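Please Let the Small Towns Stay a Little Boring

by Intan Gunawan 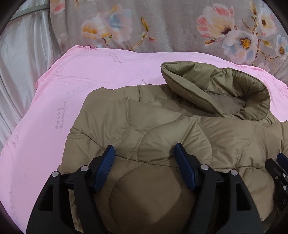

Every October my cousin asks me where she should go for her holiday, and every year I tell her the name of a big place, because I want to keep the small one for myself. I am a little ashamed of this. The small one is Harahap, a hill town with one long street, a lake below it and a market that closes before lunch. It is cold there at night, much colder than people expect when they hear the word tropical, and the thing you need most is a puffer jacket with a tall padded collar that stands up around the neck. An olive one is good, as it does not show the dust from the road. I have gone up to Harahap five times now, and I want to write about what is changing there, and why I think the town should be slower to say yes to it.

On my first visit I stayed in the house of Retno Pattinasarany. She rented out two rooms behind her kitchen. There was no sign on the gate. In the morning she gave me rice porridge and told me to walk to the lake by the lower path, where the pine needles make the ground soft, and not by the road. I walked there and saw a man repairing his boat. I sat for almost 50 minutes. Then I walked back. If you ask me what I did in Harahap, this is the complete answer, and I have thought about that morning more often than about any temple or tower I have paid to enter.

Now there is a plan. The district office wants to build a viewing platform over the lake, with a glass floor, and a parking area for 200 cars beside it. A tour company called Onia will run a shuttle from the coast. There will be a ticket, and the ticket will include a photo. The notice was put up on 30th July outside the market, and people could write their comments in a book on a table. I read the comments on my last trip. Many were in favor. I can understand this very well. A person who sells corn by the road would like to have more people on the road.

My friend Danang Osman is in favor also. He grew up there and left at seventeen to find work, and he gets angry with me when I talk about quiet. He says quiet is what you call a place when you have a salary somewhere else. I have no good reply to him. I do have a salary somewhere else. When the clinic in Harahap has no doctor, I am not the one who waits.

But I have also seen Ponis, and Danang has not. Ponis is on the other side of the same mountains. It had a waterfall that you could reach by walking through a coffee farm, and the farmer would wave. Then they built a swing for photos, and after the swing came a bird's nest made of rattan for photos, and after this a giant hand, also for photos. When I went, the line for the hand was long and everyone in the line was looking at a telephone. The coffee farm had become the parking. I asked a woman at a food stall whether business was good, and she told me it was good for two years. Then another town built a bigger hand.

I think this is the real problem with such attractions. They can be copied by anyone with cement. A visitor who comes for a glass floor will go next year to the place with a longer glass floor, and he will not feel that he has lost anything. The visitor who came for Retno's porridge and the lower path comes back. She tells her sister. She stays three nights and eats nine times in the town, and the shuttle visitor stays two hours and eats on the shuttle.

I do not say that Harahap should stay poor so that I can have a nice walk. I say the money could be spent differently. Repair the lower path, which has been washed out in two places. Give small loans to families who want to fix a room for guests. Pay for one bus that goes up in the morning and comes down the next day, so that a person must sleep there. Kamol Wiriya, who keeps a guesthouse in another hill town called Okitis, told me that his town did more or less this. They have 87 beds in total, all in family houses, and they agreed among themselves not to add more until the water supply is improved. It was not a peaceful agreement. Two brothers there still do not talk to each other. But the beds are full in the dry months, and the money stays on the street where the beds are.

Some readers will say that I am romantic about this, and Juwita Liew, who reads my drafts, has said it already. She asked me who decides which visitors are the right kind. It is a fair question and I do not like my own answer to it. A town that asks you to stay the night also asks you to have the time and the money for a night, and many families have neither. For them a day trip to a platform with a glass floor may be the only trip of the year, and the children will be happy on it. I would not take this away from them. I only wish it could be built near the coast, where the road is already wide and the hotels are already tall.

The comment book is still open, I am told. Retno has not written in it. When I asked her, she said she was waiting to see whether the platform would have a toilet, since the market does not have one and the women have been asking for it since her daughter was small. I had filled two pages with my opinions about the character of the town, and I had not thought of the toilet. I went back and added it at the bottom of my second page.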